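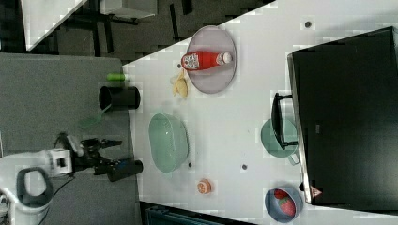

The arm over the kitchen table, with the plate, basket and toy food set out.

Print this page | E-mail this page

Wernis project: progress report, 6 February 2024
Prepared by Chandrasekhar Rao

We agreed to collect 1,000 demonstrations on the kitchen table by June. The count now stands at 858. Each one is a person steering the arm by remote control through a single short task, such as putting the toy banana in the basket or picking up the mug. Of these, 39 have been set aside because the recording stopped early or the operator gave up on the grasp. They are kept but do not count towards the total above.

Eight operators are trained. New people take more than a day to get comfortable with closing the gripper on round items. The ketchup bottle is easier when it lies on its side, so most of the early sets use it that way.

We also tried guiding the arm by hand. It is quicker to learn, but the operator's arm blocks the view of the gripper camera and we have gone back to remote control for anything involving the plate or bowl.

Spending is on budget. The one late item is the second arm from Gallardo, and we have moved the two-arm tasks to the next period. No change to the end date is requested.

Next: finish the remaining demonstrations, then repeat the basket tasks with the items in new places.

Recent items
Divo: operator training notes
Narniseo: closing report
Gallardo: delivery schedule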